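How to Set Up and Record With the Clolance Hand-Held Gripper Kit

By Giuliana Bedoya
Mar 23, 2020

The Clolance kit is a pair of hand-held grippers from Nornent. You hold one in each hand, you do a task with them, and the recording is later used to teach a robot the same task. Our group at Heinonen bought one kit, and I was asked to write the steps for colleagues who will use it after me. I also give my opinion of the product where I think it is useful, for example before you pay for the same kit.

What you need

- The two grippers, left and right, with their cables
- The charger and the memory cards from the box
- A laptop with Urnska, the recording program (the license comes with the kit for 12 months)
- A room where you can walk some steps without obstacles
- Objects to pick up

Step 1. Prepare the room

Choose a room with even light. A window is fine, but do not record when the sun comes low and directly into the room. Put the objects on the floor or on a counter, with enough space between them that the fingers can close on one and not touch the next. For a first try I recommend things with a handle. Small flat things are difficult and you will lose patience.

Step 2. Hold the grippers and check the markers

Take the grippers and stretch your arms forward a little, with the elbows relaxed. The black and white squares on the cubes must stay clean and uncovered. Look at your sleeves too, because a long sleeve can fall over a marker and then the position is lost for this moment. Let the cable hang in a loose loop, and do not step on it when you turn. With the big clear jugs I go toward them slowly and only open the fingers when I am near.
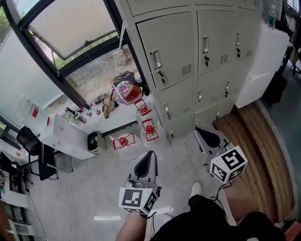 Step 3. Start Urnska and calibrate

Open Urnska and choose "New session." The program asks you to open and close each gripper 3 times, all the way. Do it slowly. If the bar on the screen stays yellow, clean the finger pads with a dry cloth and repeat. The manual says alcohol is also permitted, but I did not try it.

The calibration is the part I like least. The text on the screen is very small and the program does not tell you which hand has the problem. In the August version of the manual there was a table for this, and I don't know why they removed it. Keep the old PDF if you have it.

Step 4. Record a short task

Press the record button and wait for the tone. Then do one task only, from the beginning to the end, and press again. One task is one file. If you make a mistake in the middle, don't stop, finish the movement and mark the file as "retry" afterwards. Files with a sudden stop gave us trouble in the import.

Try not to squeeze more than necessary. The pads are of soft black rubber and they hold well, so a light grip is usually sufficient.

Step 5. Look at the gripper view before you continue

Play the first file on the laptop. In the view from the gripper, both finger pads should be visible at the center, with the seam between them. The image is round and very wide, so it also takes the ceiling, the window and the persons near you. Tell your colleagues before you record, and turn on the face blur in the export menu.

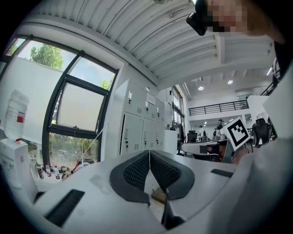

Can I use the kit with only one gripper?

You can, if you choose "Single hand" when you make the new session. The calibration is then shorter, but files from one hand and files from two hands must be kept in separate projects.

Step 6. Export and save

Export at the end of each day. Our cards hold 98 files of short tasks, and after this the program becomes slow. Nornent says that one project can have over 4,000 files, but we are still far from that number.

Is it worth the price?

For a small group, I think so. The grippers are comfortable and the recording is simple after the first day. The weak points are the calibration screen and the cable, which I would like to be longer. Support answered my two e-mails in the same week.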